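Gallery: The Case Table

Phone cases are the socks of the electronics world. You own more than you can account for, half of them fit something you no longer have, and every so often somebody has to sit down and sort them. In November that somebody was us.

The stock came from Teuber, the repair shop on the corner, which closed its upstairs storeroom and offered the contents to anyone with a van. Matěj Jireš has a van. He also has trouble saying no, and so the back room at Florker filled up with 400 cases in banana boxes, unsorted, with a handwritten note on top reading "mostly good."

We cleared the big white table on a Tuesday and got started. The system was Yen-ting Tsai's: plain cases to the left, anything with a picture of a wolf to the right, and a pile in the middle for things we'd need to talk about. The middle pile did very well.

You learn to sort by the hole in the back. Older phones have a little pill-shaped opening up in the corner, newer ones have a great big window, and a few have a hole so odd that you start to wonder whether the phone ever made it to the stores. Janaka Rathnayake can name a model from the cutout at arm's length. He has asked us to stop testing him on it at lunch.

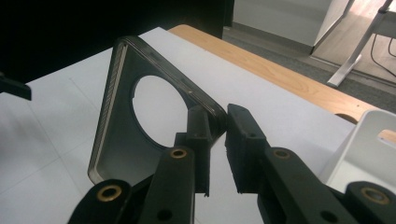 Dark gray, big round cutout, ridged stripes along the edge of the rim. Janaka had it named before I'd found my glasses.

I've grown fond of the gray ones. They have no slogans and no glitter, and they don't want to tell you about their weekend. The ridges on this one are a nice touch, too, if you're the kind of person who drops things, and I'm typing this on a screen with a crack shaped like Florida.

By late afternoon the final tally was 398, which bothered Man-lok Lam a great deal. The two missing cases were later found on Man-lok's own phone and on Yao-tsung Wei's, where they had been "on trial." Both trials are ongoing.

For anyone who wants one: the sorted boxes are on the shelf by the door, labeled by model in Yen-ting's very small capitals. Cases are 3 dollars each, or whatever you've got in the dish. The wolves are free. Please take the wolves. There are 13 of them, all howling in the same direction, and they fit a Vatov handset that none of us has ever seen in person.

If you have an actual Vatov, come in and say hello. Matěj would like a word, and probably a photo.

Next up is chargers. They're in the Wesa crates under the stairs, tangled into what I believe is now a single charger.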